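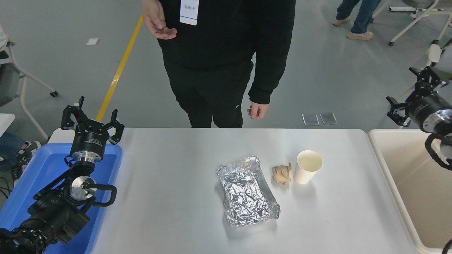 Page last changed 5/22/22

Foil trays, brown paper, paper cups: which bin does what go in after a lunch?

Asked by Olga Marinho

Hi all! I do the clearing up after our monthly neighborhood lunch in Zernedham and I've got myself in a muddle over sorting. We have two bins, a blue one for recycling and a beige one for trash, and I always end up standing at the table with the same stuff in front of me: a foil tray, a balled-up bit of brown paper, a paper cup. The tray I'm fairly sure about (metal, so blue?), but ours usually have baked pasta stuck in the corners and I don't know how fussy I need to be. The brown paper I've been putting in blue without thinking. And the cup, well, it says paper right there in the name, but my sister-in-law swears they don't count.

We got a tag on our bin in March that just said "contaminated" with a box ticked and nothing else, which was no help whatsoever. I don't want another one! We had 217 people through the hall last time so it's not a small bag of stuff either. What do you all do?

Answer from Armindo Calado

Depends on your hauler, so check theirs first. Ours is Tuhumury and they have a sheet on it. But I've been doing the church suppers for years and this is how I go.

Foil: yes, blue, if it's reasonably clean. I scrape with a spatula and give it a quick swish in the dishwater that's already in the sink. It doesn't need to sparkle. Burnt-on cheese that won't budge, I give it one go and then it's trash, life is short. If you have loose foil as well, squash it all together and push it down into a tray, because little scraps fall through the sorting equipment and a big lump has a better chance. I like a lump bigger than a fist.
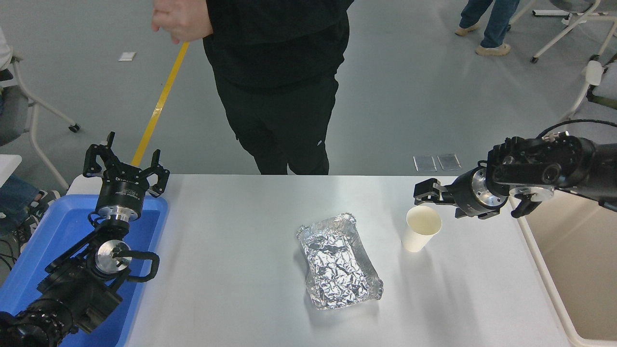

Same goes for the lids if yours are plain foil. The ones that are cardboard on one side and shiny on the other I put in the trash, and I've never had a complaint. Oh, and peel off any plastic film first, it hides under the rim.

Brown paper: fine in blue if it's dry and not greasy. If it was wrapped around a sandwich or lined a tray of fries, look for the see-through patches. Grease means no. You can flatten it out a bit, some places don't like tight little balls, though I can't say I've ever ironed mine.

Cups: your sister-in-law is right, at least where I am. Most of them have a thin plastic lining and our plant won't take them. Trash.

Answer from Jaime Vilela

cups are fine!! we put ours in recycling all the time at work and they get picked up

Comment from Horácio Esteves: Getting picked up doesn't tell you much, Jaime, the truck takes whatever's in there. I put a garden hose in once by mistake and that went too.

Answer from Amândio Cunha

Mostly agree with Armindo, just adding what helped us with a big crowd, as I think your real trouble might be other people and not you.

We used to have one person sort everything at the end and it took more than 3 hours, in a hot hall, picking through napkins. Now we do it at the table as things come back. One table near the kitchen door, a bin at each end, and whoever's on duty stands behind it and deals with each thing as it lands. Tray, paper, cup, next. You get quick at it and it's weirdly satisfying (my wife says I need a hobby). Put the bucket for scraps and leftover drinks on the floor by your feet, and tip the cups out before you stack them. Half a cup of soda over the paper ruins the lot, and I'd bet money that's where your tag came from.

For signs, we gave up on words and taped a clean cup and a clean bit of foil on the wall over the right bins. The kids love it and will tell off any adult who gets it wrong.

One thing I'd ask your hauler is whether they take the lined cups separately. Ours does if you bring in a full sack, stacked. We manage that maybe 4 times a year.

Reply from Olga Marinho

Thank you, all of you! Rang the hauler today and it's no to cups, yes to foil if scraped, and only clean paper. So I owe somebody an apology. Going to try the two-bins-and-a-table thing next month, and I'm stealing the cup on the wall.

This question is closed to new answers.

We use cookies to remember your settings and keep you signed in. Accept | Manage choices

Contact us | Copyright Trukell Community Help | Back to top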